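Cien demostraciones y un cajón: lo que Urer enseña y lo que se calla

La nota de prensa de Urer llegó en mayo con una frase en negrita: «un robot aprende a ordenar piezas viendo trabajar a una persona». Llevo bastantes boletines comentando promesas de este tipo y he aprendido a leerlas empezando por el final, donde suelen estar las condiciones. Las de esta ocupan un párrafo en letra pequeña y merecen más atención que el titular.

El método ya lo conocen muchos lectores. En lugar de programar trayectorias, una persona coge una pinza en cada mano y hace la tarea tal como debería hacerla la máquina: abrir un cajón, sacar una pieza, cerrar. Se registra todo y con esas grabaciones se entrena un modelo. Urer habla de 3.082 demostraciones acumuladas, repartidas en 17 tareas. La del organizador de cajones cuenta con 100.
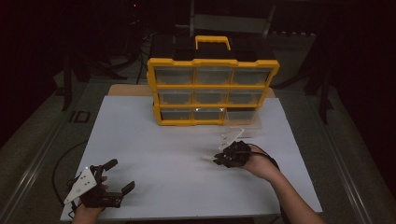
Qué se aprende con cien repeticiones

Mi primera duda es de sentido común. Un tablero blanco, un solo mueble de nueve cajones y una persona que sabe lo que hace se parecen poco a un almacén. En el banco de cualquier taller hay un trapo encima del mueble, dos cajones que no cierran bien y alguien que ha dejado el destornillador delante. Si en la grabación no entra nada de eso, el modelo no tiene de dónde sacarlo.

La segunda duda tiene que ver con las manos. Quien sujeta la pinza nota cuándo el cajón se atasca y corrige casi sin pensarlo. Esa corrección queda registrada como movimiento —un pequeño giro, un tirón más corto—, pero el motivo se queda en la muñeca del demostrador. Pregunté a Urer si sus pinzas miden la fuerza. Me remitieron a la hoja técnica, que no lo menciona.

El 80 por ciento, según de qué

Godelieve Stevens, responsable del proyecto, defiende un 80 por ciento de aciertos. «Hace un año habríamos tardado meses en programar esto a mano», me dijo por teléfono, y no tengo motivos para dudarlo. Cuando le pregunté si los ensayos se hicieron con un organizador distinto al de las demostraciones, respondió que esa comparación «está prevista». Tampoco quiso precisar si un cajón abierto del todo y otro a medio abrir cuentan igual como acierto. Para un taller la diferencia es enorme: uno de cada cinco intentos fallidos obliga a tener a alguien al lado, y entonces las cuentas del ahorro hay que rehacerlas.

Van Wijk y la teleoperación

Van Wijk defiende la otra vía, la de manejar el robot a distancia mientras se graba. Es más lenta y más incómoda para el operador, pero los datos salen del mismo brazo que después hará el trabajo. Con las pinzas de mano se gana ritmo y se pierde esa correspondencia: un codo humano pasa por sitios a los que un brazo industrial no llega. Ninguna de las dos empresas ha publicado una comparación con la misma tarea, y mientras no la haya seguiré tomando con reserva lo que cada una diga de la otra.

Lo que hemos pedido

Hemos solicitado a Urer los vídeos completos de los ensayos, fallos incluidos, y permiso para llevar nuestro propio mueble de cajones, bastante peor cuidado. Contestaron a lo primero con un «lo estudiaremos». De lo segundo aún no hay respuesta.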